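Re: [pantry-list] Getting old labels and tape off jar lids
From: Taner Bayram
Date: 17 February 2023
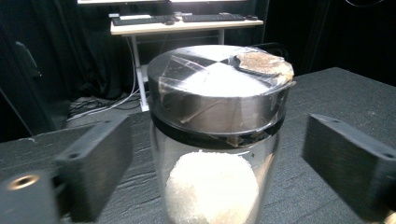

I promised the list I would report back once I had dealt with my own shelf, and I have dealt with one jar of it, so consider this an interim report. The glass is fine. The glass is always fine. It's the metal lid that has kept its souvenirs: a brown scab near the rim with bits of shiny film stuck round it, and a piece of clear tape that goes over the top and down the side with a crease in it.

On 16/02, Suksawat wrote:
> Soak the whole thing in hot water and washing-up liquid
> overnight, lid and all. The label slides off in the morning.
> I have done 32 jars this way and never lost one.
> Do you really need to keep the tape on?

No, I don't need to keep the tape on. It was put there to hold a label, the label left in April, and the tape stayed on out of spite.

As for soaking, I can see it working on an empty jar. Mine has something in it, whitish and grainy, and I'd like to know which something before I tip it out. I have two candidates, semolina and ground rice, and they were bought in the same week. Also, there is a black band where the lid meets the glass, and I don't fancy leaving that in a bowl all night.

So I am going to do the lid where it stands:

Warm the tape with a hairdryer on low and peel from one end, slowly.
Cooking oil on the brown patch, left for an hour under a bit of kitchen paper.
Plastic scraper, the sort you get for hobs. No knives – I have scratched one lid already and it now looks like a skating rink.
Wipe with vinegar, then a dry cloth for the smudges.

Someone asked off-list about size. The big ones here hold 600 g of flour if you bang them on the worktop, 400 g if you have neighbours.

Could whoever mentioned paper labels and flour paste please post the recipe again? I wrote it on a scrap of paper and put it in a jar.

Taner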